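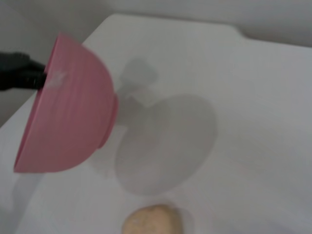
A pink plastic bowl, tipped over above a white tabletop at the Bucur Street hall.

Bring your bowls back, and bring the ones that were never yours in the first place. That was the message from the Clullus Supper Table this month, and the neighborhood has answered it with bags, boxes and at least one baby stroller full of plastic dishes.

The Supper Table, which has been serving a free evening meal out of the old hall on Bucur Street for longer than most people can remember without stopping to think, will hold its dish swap and wash-up in July, starting at 4 in the afternoon and going until the last plate is dried and put away. Anyone may come. You don't have to have eaten there, though you will very likely be fed before you get out the door.

The idea started, as a good many things at the hall do, with a shortage. Over the spring the cupboards got emptier and emptier. People who couldn't stay for supper were sent home with soup or stew in whatever was on the shelf, with a plate laid over the top, and the bowls went off to apartments and back porches all over Clullus and stayed there. By May the kitchen was down to 31 bowls that everyone agreed were fit to serve from, and on a busy evening that meant washing in the middle of the meal while folks stood in line and were very nice about it.

"I didn't want to scold anybody," said Muthoni Ndung'u, who runs the kitchen and has a good loud laugh that you can hear from the sidewalk. "I've got a pie dish at home that belongs to my sister's neighbor, and I've had it since my son was in grade school. So who am I to talk? I just put up a note that said we miss our bowls, and we'd be glad to see them, and there'd be no questions."

The note went up by the coat hooks and another went up in the window at Dreseck Hardware, and the bowls began to come home. So did plenty of others. Families cleaning out cupboards brought cereal bowls, mixing bowls, salad bowls, a gravy boat, the bottom halves of things that once had lids and a great many lids that once had bottoms. The count now stands at over 100 pieces, stacked along the back wall and up onto the piano, which will have to be cleared before choir practice starts up again.

That is where the swap comes in. The kitchen will keep what it needs, and the rest goes out on the long tables for anyone to take. Lensa Abdella has been sorting in the evenings after work, and she has a soft spot for the plastic ones, the old sturdy kind in faded pinks and greens and yellows that a lot of us ate our oatmeal out of.

"The glass ones are pretty, and I know people will go for those first," she said, "but a plastic bowl with some ridges on the outside is easy to hang on to when your hands aren't what they were, or when you're four years old. You can drop it and nobody cries. I tell people not to turn up their nose at a scuff. A scuff just means somebody used it."

She does have her rules. Every bowl gets turned over and looked at on the bottom as well as the top, and she runs a thumb all the way around the rim. Cracks go in the recycling box. Anything sticky goes back to the sink. Anything with a name on the bottom in marker is set aside on the windowsill, where its owner has until the end of the swap to come and claim it. So far the windowsill holds a casserole dish marked "Deák," and Jolán Deák, who lives across the street and has been told about it several times, says she is letting it have a little holiday before she comes for it.

The washing itself will be done at two sinks, one for soap and one for rinsing, with the drying racks set up down the hallway toward the side door. Ernő Csonka is in charge of that end of things and would like it known that he needs dish towels. Flat cotton ones are best, the kind that have been through the laundry so many times they've gone thin, and he'll take as many as you care to part with. Fluffy bath towels are kindly meant but they leave lint, and he spent most of one evening last month picking it off of the soup plates.

There will be supper, too, of course. Dezső Pap is making his bean soup, the one with the smoked paprika and the little pinched noodles, along with a second pot without any meat in it. Bread is coming from Flostlow Bakery on the corner, which has promised its day's extra loaves and, if the oven behaves, a tray of plum squares. Mr. Pap says the soup will be ready at 5:30 and he would rather you came hungry than on time.

Supper that evening will be served in the bowls from the swap tables, fresh from the rinse. If you find you like the one you've been eating from, you're welcome to wash it, dry it and take it home with you. Ms. Ndung'u thought of that part while she was riding the bus and is rather proud of it. Two bowls to a household is the limit until 7, and after that people can carry off whatever they have arms for.

What's left when the evening is over will be boxed up and kept in the closet under the stairs for families setting up house in the neighborhood. The hall gets a knock on the door every few weeks from someone who has a new apartment and a pot but nothing to eat out of, and Ms. Ndung'u says it will be a nice change to have something to hand them besides a phone number.

Donations of dishes can be dropped off at the side door on Bucur Street any evening when the kitchen light is on. Please wrap glass in newspaper and write "glass" on the bag. Mugs are not needed at present, and that includes the very nice ones, as there is a whole shelf of mugs already and another behind it. Large serving spoons, ladles and a colander with its feet still on would all be gratefully received.

Parking behind the hall is tight, and the lot at Dreseck Hardware is open to visitors once the store closes at 6. The front steps are steep, so anyone with a walker or a stroller will have an easier time using the side door, where there's a bell. Give it a good long push.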